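Skills & Sim Lab Board > Suturing practice > Pads

Thread: straight incision on the soft pads, edges keep tearing??

petrenko_y
ok so second week on the pads and I keep ripping the edges. Pale smooth ones, the Neltard. Cut is short and straight, nothing fancy. First throw goes in fine, second one I tighten and the edge just splits. Tried smaller bites, tried bigger. Am I pulling too hard or is the pad junk? Test out is Friday so, yeah. Any help

— Yvette

lefthandthrows
Probably pulling too hard. Everybody does on Neltard, there's no mesh layer in it. How far back from the cut are you going in?

petrenko_y
no idea. close? couple mm maybe

lefthandthrows
Then go back farther. Enter square to the surface, come out the same distance on the other side. If one side is 2 mm and the other is 5 it rides up and you'll tug to fix it, and there goes your edge.

knotfarm501
disagree a bit. Neltard is fine if it's fresh, but the ones that sit in an open bag all of March get crumbly. I switched to Vedach and half my "technique problems" went away. Costs more, $5.99 vs $3.88 where I get them, but you can cut it on both sides so it evens out

bluntprobe
Pad is not the problem. People blame the pad. I've seen residents do lovely closures on a piece of chicken skin.

knotfarm501
chicken skin is tougher than a Neltard pad, so thats kind of my point

bluntprobe
Fair. Still think she's overtightening.

gauze_and_effect
Can we talk about thread handling, I bet that's half of it. If the loop is kinked or twisted when you start the wrap, you end up yanking to get it to seat. You want it relaxed between the two sides before you go in for the grab. Left holds, right opens and comes to the thread. Don't drag the thread over to the right, that's where the pull on the tissue comes from. 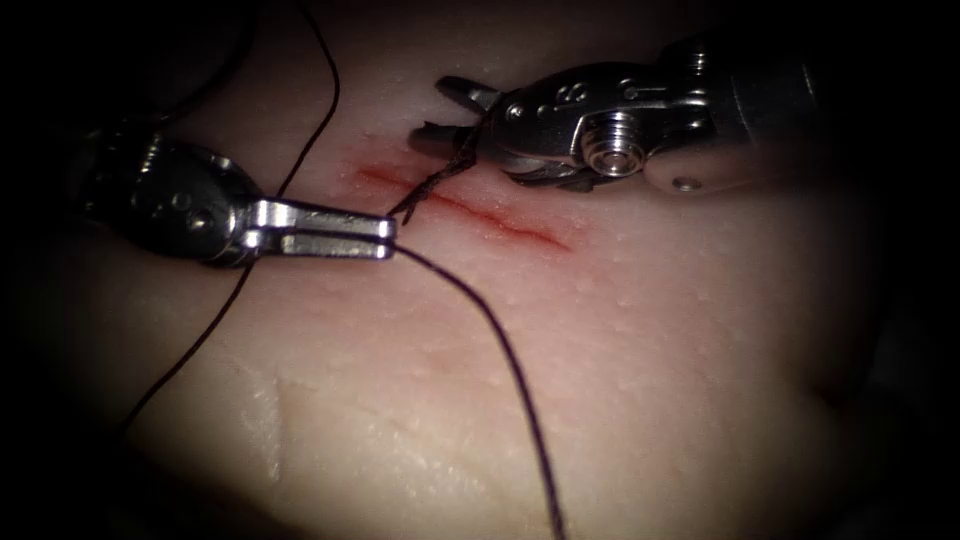
Left jaws closed on the suture, right jaws open by the near end of the cut. Look at the twist in the loop.

petrenko_y
oh ok. mine looks WAY more tangled than that lol. I've been grabbing wherever I can reach

gauze_and_effect
Yep so pick your spot. Hold closer to where the thread leaves the pad and you get a small loop. Hold far out and you get spaghetti.

lefthandthrows
I'd want less twist than in that picture tbh. Looks like it would fight you on the wrap. I roll the left a little first and let it unwind.

gauze_and_effect
Little twist is fine, it can help the loop stand up off the pad so you can get in it. Flat loop is the worst, you're poking at the surface trying to get under

lefthandthrows
Agree to disagree. Every time I leave twist in I get a knot that locks halfway down

dr_no_thumbs
Dark thread on a pale pad is the way to go for learning btw. I did my first month with clear and couldn't see a thing. The red in the cut helps too, you can tell when the edges are coming together or rolling under. We dab in a bit of Khondokar dye, one drop, wipe it off or it stains everything incl. your sleeves.

knotfarm501
Khondokar beads up on Vedach fwiw. Works on Neltard

petrenko_y
ok did 4 this morning. going in farther back like lefthandthrows said, holding shorter. Three held, one tore but that was the last throw and I was rushing. Still slow though, like embarrassing slow

bluntprobe
Slow is fine. Do they time you?

petrenko_y
yes but generous. more worried about points off for tissue damage

dr_no_thumbs
Then stop at "edges touching". They don't need to be squeezed. If the pad puckers into a ridge you've gone too far, back off before you lock it.

lefthandthrows
^ this. And second throw the other direction, or it slips and you'll crank it down again without noticing

knotfarm501
also anyone have a spare Bater tray? the clamp type that holds the pad flat. Mine lost a corner clip and the pad slides when I pull left

gauze_and_effect
Binder clip. Been using one since last year

knotfarm501
tried it, gets in the way of the left side. will try a smaller one I guess

petrenko_y
going back in tonight with a fresh bag — will post how the twist vs no twist thing goes for me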